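Getting wrinkles out without an iron

I don't trust wrinkle sprays. Jiltico makes one, and on cotton I'd pick plain water every time.

1. Lay the shirt flat on a table, print side up.
2. Mist it lightly – damp, never soaked.
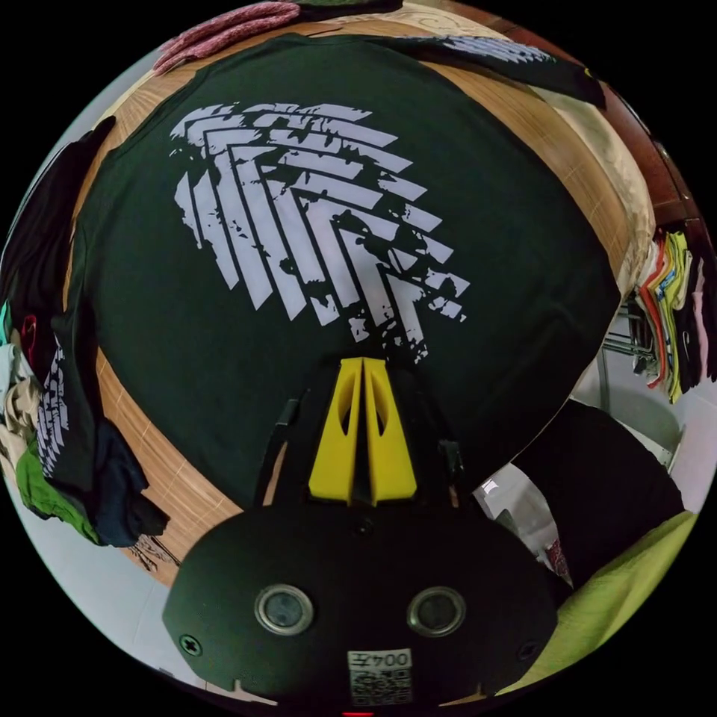
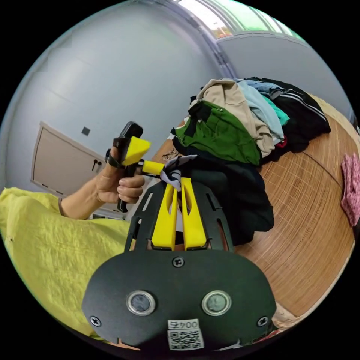

3. Pull the hems and seams gently, then smooth from the collar down.
4. Hang it up overnight.

Does it work?

Mostly. Deep creases stay put, whatever the Sernodia forum claims. Linen? Get the iron out.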